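Umut Bayram on bread, patience and cooking for a full house

Aug 17, 2019

When I called Umut Bayram to ask if we could talk about his supper evenings, he told me to come hungry, and then he told me again when I got to the door, in case I had forgotten. I had not forgotten. He was already slicing a loaf, and we talked for the better part of an afternoon before either of us thought to look at a clock.

Bayram spent 24 years keeping the books at Bilteck, and he has nothing but kind things to say about it. Cooking was what he did when he got home. "My wife would hear the knife going before she heard me say hello," he told me, laughing. "I needed to chop something. An onion, a cabbage, it didn't matter."

He opened Kahraman, his little supper club, in May, with 9 guests at the first table, most of them neighbors. He burned the rice that night and served it anyway, crust side up, and two people asked him how he had done it. These days he cooks for about 30, and the waiting list goes on longer than he likes to admit.

"I feel bad about the list," he said. "If you invite people to eat, you should feed them. My grandmother would be ashamed of me, making people wait for soup!"

She comes up a lot, his grandmother. She taught him to strain yogurt through a cloth overnight, to salt eggplant early, and to lay the table well before the food was ready, so that anyone walking in would know they were expected. He still does it that way, placemats first, then the bowls and the pitcher, and he gets fussy if someone moves a spoon. 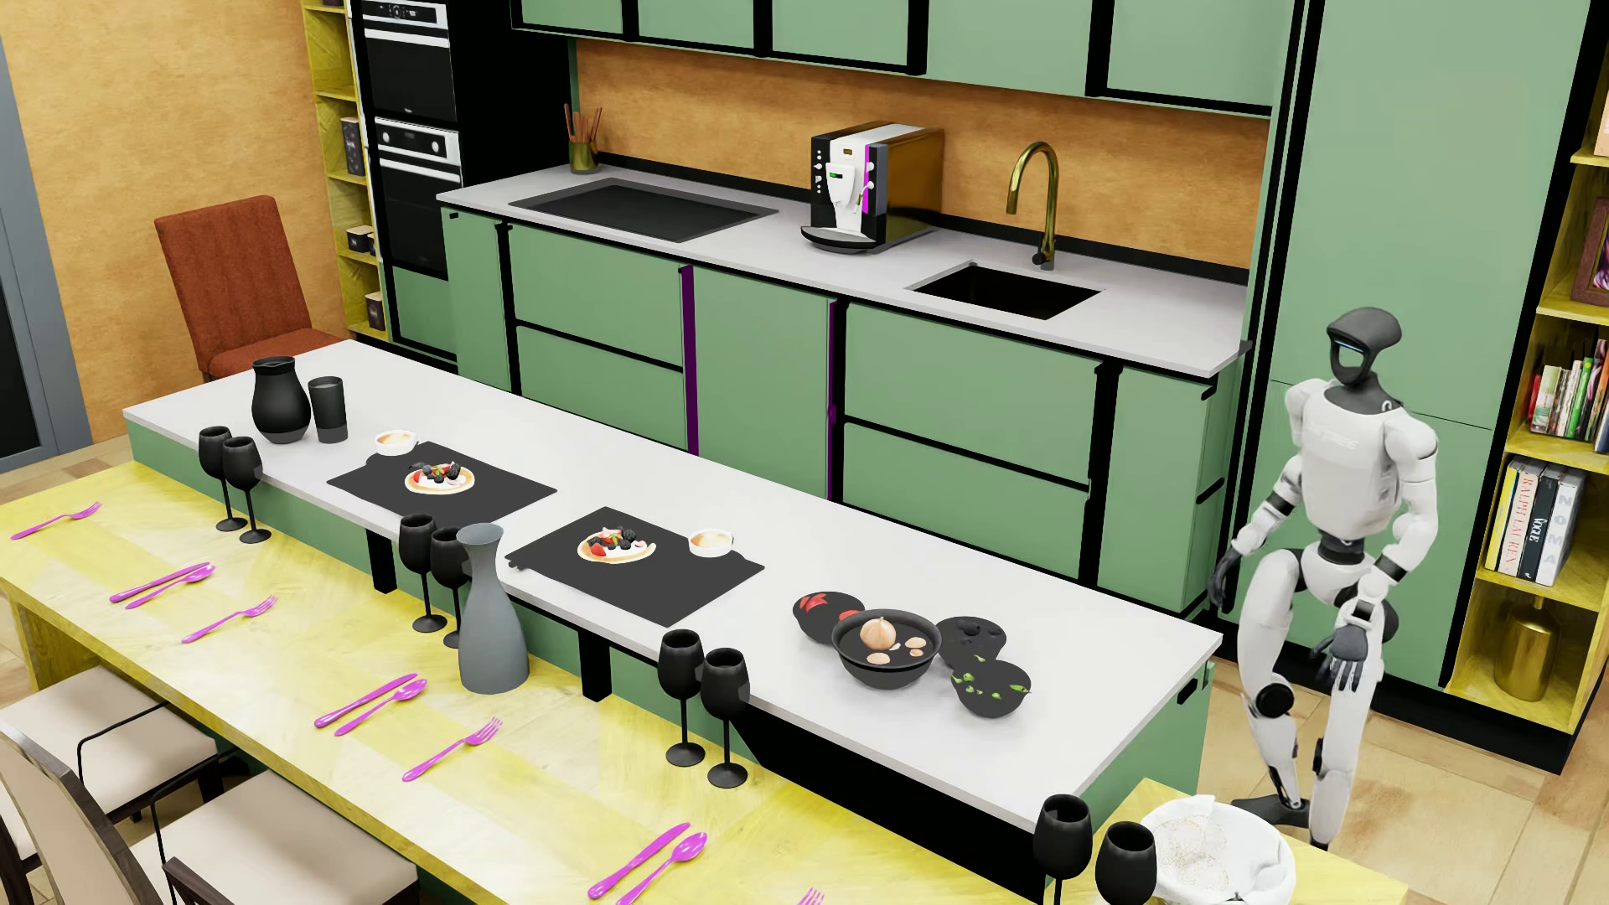 What he would tell a beginner

I asked what he says to people who are nervous about having company over, and he put down his tea to think it over properly.

"Make one thing you have made many times before," he said. "Lentils, a roast chicken, whatever your family is tired of. Your family is tired of it, but your guests have never had it." Then buy good bread, he added, and don't apologize for anything until at least dessert.

He is putting his recipes into a small book called Plendness, a word his granddaughter came up with when she was learning to talk and wanted more of everything. She is in high school now and would rather he picked another title. He won't hear of it.

He sent me home with half the loaf and a jar of pickled peppers, and he called that evening to make sure I had put the peppers in the fridge.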